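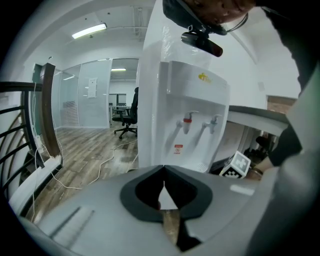
Can a machine do the household chores yet?

A few of them, slowly, and mostly in a room it has already practised in. Vacuuming a flat floor is solved well enough to buy. Filling a cup, folding a towel or clearing a table after breakfast is still research work, and a person does it faster and with less trouble.

About Verham

Verham is a small company that tests machines for everyday work. Makers of household and shop-floor robots come to us before they sell, and buyers come to us before they pay. Both want to know the same thing: will it do the job on an ordinary day, with ordinary objects, when the engineer who built it has gone home?

We started with 4 people and one rented kitchen. Today we are 16, and we work from an office with test rooms. We do not build robots and we do not sell them. We have no shares in the companies whose machines we test, and our fee is the same if the result is good or bad.

What we test

Our list of chores is called Jumora. It has 558 tasks, each one written on a single page in plain words. A task says what should be finished at the end, how long the machine may take and what counts as damage. It does not say how the machine must do it. If a robot wants to carry the plates one by one, it may, but the clock is running.

Some tasks are from the home: take a drink from a water dispenser, hang a wet shirt, put away cutlery, find the lid which belongs to a pot. Other tasks are from the shop floor, such as opening a carton without cutting the goods inside, filling a shelf from the back, or sorting returned items into bins. We wrote the first version in August, and we have changed many pages after people showed us that they were unclear. The water dispenser page alone was rewritten 5 times. Pressing a tap is easy to write down. Stopping at the correct moment, with a soft paper cup that bends when you hold it, is harder to write and much harder to do.

Every task is done first by a person. We need this to know if our page is fair, and it gives us a time to compare with. Many visitors are surprised at how large the difference is.

How we work

A machine gets 5 attempts at each task. Between attempts we move things a little: the cup stands further left, the towel is a different colour, the drawer is half open. We think this is the most honest part of our method and it is the part that makers like least. A robot which succeeds in its own laboratory can become quite lost when a chair is turned.

We write down all the attempts, also the bad ones. If a member of our staff has to help, even with one finger, the attempt is marked as helped and it does not count as finished. The customer receives the full record and a short report in everyday language. We do not give stars or a total score. A shop that needs cartons opened has no use for a good mark in ironing.

What we have learned so far

Hard, dry objects with a clear shape are going well. Soft things, wet things and see-through things are not. Machines are good at repeating, and in the shop-floor tasks this helps them, as the goods come in known sizes and the shelf is always in the same place. Homes are difficult. No two kitchens have the same drawer, and people leave cables, shoes and bags where they like.

We are often asked for a year when a robot will do all the housework. We do not give one. We can only tell you what a certain machine did in our rooms, on our tasks, in the time allowed.

Who we work with

Benum lets us use its storeroom for the shelf and carton tasks, so the machines meet real goods and real dust. Gatti makes the cups, trays and handles we need in many equal copies, and has been very patient with our broken ones. Neither of them sees a customer's results.

Visiting and writing to us

Visitors are welcome after arranging a time. Please wear flat shoes. If you have a chore which is missing from Jumora, send us a description and tell us how you do it yourself, with the small steps included. Those letters are a great help to us, and we answer all of them, although it can take a little time.

This page was last changed on 10/31/18.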